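Home Guides Rinks Gear Newsletter

How to Get Through Your First Season of Adult League Hockey Gear Care

You have signed up for the beginner division. You own skates, a helmet and a set of pads that smelled fine in the store. By the third week the pads will have opinions, and everyone who rides in your car will hear them.

Most of what follows I learned at the Nendari rink, where my team plays in the late slot on Monday and the locker room has one working hook per bench. Adjust for your own rink, which may be luxurious and have two.

Step 1: Empty the bag the same night

Yes, the game ended at 11 p.m. Yes, you have work. Unzip it anyway and get everything out, including the tape ball you keep kicking under the bench. A closed bag in a warm trunk does more damage overnight than a full season of skating. Our goalie division learned this in June, during the summer session, and had to buy new gloves.

Step 2: Sort it before you get tired

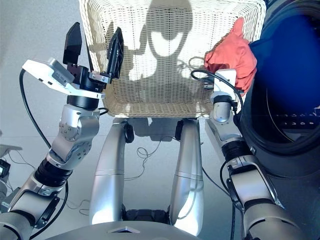
Hockey laundry comes in two kinds, the stuff that can go in the machine and the stuff that will wreck the machine. Base layers, socks, jerseys and neck guards are the first kind. Skates, helmet and gloves are the second. Shin pads and elbow pads depend on the label, so read it before you get brave. Give the washable pile a container of its own, and pick one that lets air through. A white wicker laundry basket does fine, and if there is a patch of sun on offer, park it there. My old solid plastic tub held a puddle in the bottom until almost Thanksgiving.

Step 3: Wash the soft things cold 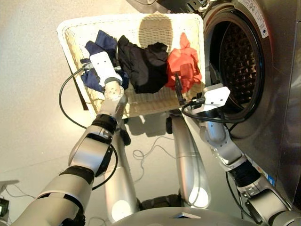 Turn the jersey inside out first so the number doesn't peel. Close every Velcro tab, or your socks will come out of the cycle attached to your neck guard for life. Use less detergent than you want to. Extra soap stays in the fabric, and you will find it again in the second period when you start to sweat – I once foamed lightly through a penalty kill.

Skip the fabric softener. It coats the fibers and the shirt stops wicking. Skip the dryer too, at least for anything stretchy.

Step 4: Air the hard things

Stand the shin pads up. Open the gloves at the cuff and hang them fingers up, so the damp has somewhere to go. A small fan pointed at the pile will do in three hours what the garage does in a day. You can buy a drying tree, and the Vukavier model in our pro shop is perfectly nice, but I have been using an old coat rack for 4 seasons and it hasn't missed a shift.

Keep everything off the radiator. Foam goes stiff, leather cracks, and the apartment takes on a certain character.

Step 5: Do the skates separately

Wipe the blades with a dry towel as soon as you come off the ice, then again at home. Pull the insoles and loosen the laces down to the toe. Hard guards are for walking around the rink. At home, use the cloth ones, or take the covers off altogether, or you will open the bag to a fine orange bloom along both edges and a lecture from whoever does your sharpening.

Step 6: Repack the day before

Pack in the order you get dressed, backward, so the skates go in first and the base layer ends up on top. Check for tape, a spare lace and both elbow pads. Everyone brings one elbow pad eventually. The lost-and-found at Nendari has three, all lefts.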